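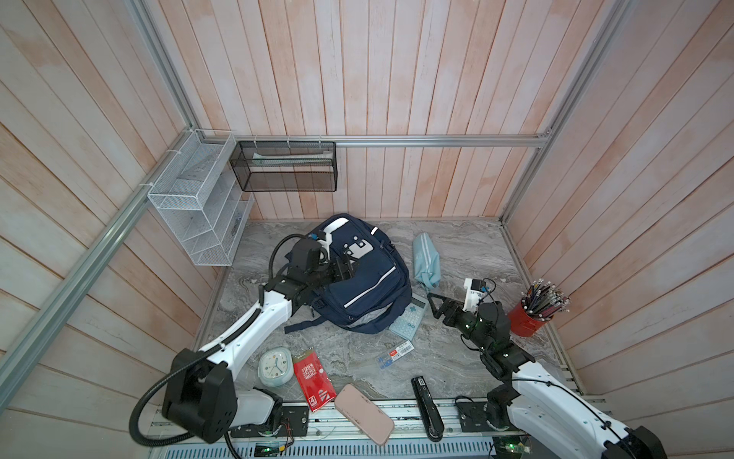

Thaís Brandão wrote back to the abstract before I had a single slide: a backpack isn't a filing system, it's a bag, and kids will put the calculator wherever there's a hole. Fair. I agree with more of that than she expects.

Share 97

Opening, two minutes. Leave the picture up. Ask the room who still packs a bag the night before. Wait for hands. Then ask who packs it the way the school handout says. Expect fewer.

The handout. Ours comes from Skavano and it's 700 words on how to load a school bag. Heavy items against the back, small items in a case, nothing in the side pocket that can leak. I have no quarrel with the leaking. The rest I doubt. Read the second paragraph out loud, slowly, and let them hear it.

Point at the pencil case, then at the cup of colored pencils. The case has a zipper and goes in the bag. The cup stays home. I've asked parents why they own both and the answer is always "for projects." What projects? Colored pencils with the points up look great on a desk. I'm not convinced they get used.

Calculator. Jailson Miranda says give it its own pocket. Maybe – but then it has to come out of that pocket and go back into it, every day, by a nine-year-old, at 7:40 in the morning. I'd put it in the main part and stop worrying.

Pen refills. Ask who has ever finished one. I buy them in packs and find them again in March, in the drawer, next to the last pack. If somebody says Fagundes sells them singly, say thanks and move on.

The survey slide (skip if short on time). Fagundes asked 151 families whether a packing list helped. Most said yes. It didn't ask whether they were still using the list a month later, so I don't know what the yes is worth. Don't get dragged into percentages. The sample isn't 100 percent anything.

Stomus bag dividers: they'll come up in questions. I tried one. It took up the room the lunch needed.

Close by asking Thaís for her version, if she's there. Water, then questions.

12 comments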